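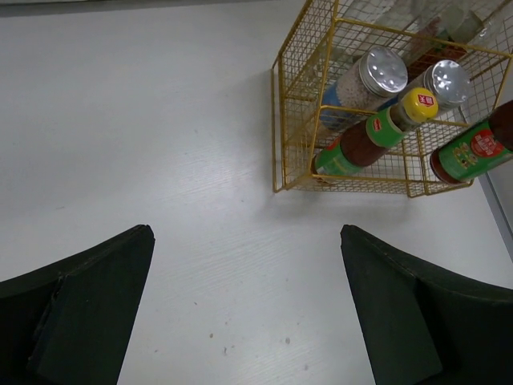

## 4. Ranger les condiments dans le panier

Le panier Jellolero sert à regrouper sur la table ce qui reste dehors pendant le repas : salières, poivriers, bouteilles de sauce, petits verres. Il se pose sur un plan horizontal et se porte à deux mains. Cette section décrit le chargement, le déchargement et l'entretien courant. Pour le montage mural avec les équerres Lornero, voir la section 6.

### 4.1 Avant de commencer

1. Videz et essuyez le plan de travail. Les grains de sel et les miettes rayent les surfaces claires lorsqu'on fait glisser le panier.
2. Posez le panier à 12 cm au moins du bord de la table, l'ouverture vers le haut.
3. Appuyez légèrement sur chaque coin. Si le panier bascule, glissez un patin adhésif (fourni, sachet B) sous le coin qui se soulève.
4. Sortez tous les récipients et regroupez-les au milieu de la table, à portée de main. Le panier peut rester au fond, sur le côté.

> **Attention —** N'installez pas le panier sur une plaque de cuisson, même éteinte. Le revêtement supporte l'eau chaude du robinet mais pas le contact d'une surface brûlante.

### 4.2 Préparer les récipients

5. Vérifiez que chaque bouchon est vissé à fond. Pour les bouteilles de sauce à bouchon clipsé, appuyez jusqu'au déclic.
6. Essuyez le goulot des bouteilles avec un chiffon humide, puis séchez. La sauce soja et le vinaigre laissent des coulures brunes difficiles à enlever entre les fils.
7. Secouez les salières et les poivriers au-dessus de l'évier, tête en bas, pour dégager les trous du couvercle.
8. Laissez refroidir les verres qui sortent du lave-vaisselle.

**Remarque :** les saupoudreurs à couvercle perforé perdent un peu de contenu quand ils sont couchés. Si vous devez les ranger ainsi, placez un morceau de papier absorbant dans le fond du panier et changez-le chaque semaine.

### 4.3 Charger le panier

9. Commencez par les verres. Placez-les au fond, contre la paroi, sans les emboîter.
10. Ajoutez les saupoudreurs. Debout de préférence ; couchés si la hauteur sous étagère est insuffisante. Dans ce cas, tournez tous les couvercles du même côté.
11. Terminez par les bouteilles de sauce. Une bouteille trop longue pour tenir à plat se met en diagonale, le bouchon vers le coin le plus haut.
12. Contrôlez qu'aucun goulot ne passe à travers la grille et que rien ne dépasse du bord supérieur de plus d'un tiers de sa hauteur.

> **Attention —** Charge maximale : 2 kg, panier posé ou porté. Avec le séparateur Dursun en place, ne mettez pas de bouteille en verre dans le petit compartiment.
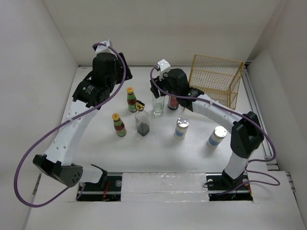
Un verre à boire se prend par le haut ou par le milieu, jamais par deux à la fois. Posez-le d'abord sur la grille, puis lâchez. Si le pied ou le fond se coince entre deux fils, ne forcez pas : soulevez bien droit et recommencez quelques centimètres plus loin.

### 4.4 Décharger

Procédez dans l'ordre inverse : bouteilles, saupoudreurs, verres. Retirez les bouteilles couchées en les relevant par le goulot, l'autre main sous le fond. Une bouteille tirée à l'horizontale entraîne souvent le récipient voisin.

Si une étiquette en papier s'accroche à la grille, faites tourner la bouteille sur elle-même d'un quart de tour avant de la soulever.

### 4.5 Entretien

- Lavage à la main, eau tiède et savon liquide. Pas d'éponge métallique.
- Séchage immédiat au torchon, surtout aux croisements des fils.
- Taches de sauce sèches : laisser tremper environ 11 minutes, puis frotter avec une brosse souple.
- Ne pas utiliser de produit chloré. La teinte du revêtement peut pâlir par endroits — ce défaut n'est pas couvert par la garantie.

Le papier absorbant Stoltstead en rouleau de 100 feuilles convient pour le fond, plié en deux. Tout autre papier de cuisine non imprimé fait l'affaire.

### 4.6 Problèmes courants

**Le panier glisse sur la table.** Dégraissez le dessous et remplacez les patins. Ils s'usent plus vite sur les plans texturés.

**Les bouteilles roulent.** Calez-les avec un saupoudreur de chaque côté, ou posez le séparateur (voir 5.2).

**Un fil est tordu.** Redressez-le à la main, sans pince. Si la soudure est ouverte, cessez d'utiliser le panier et demandez une pièce de remplacement avec la référence imprimée sur la notice.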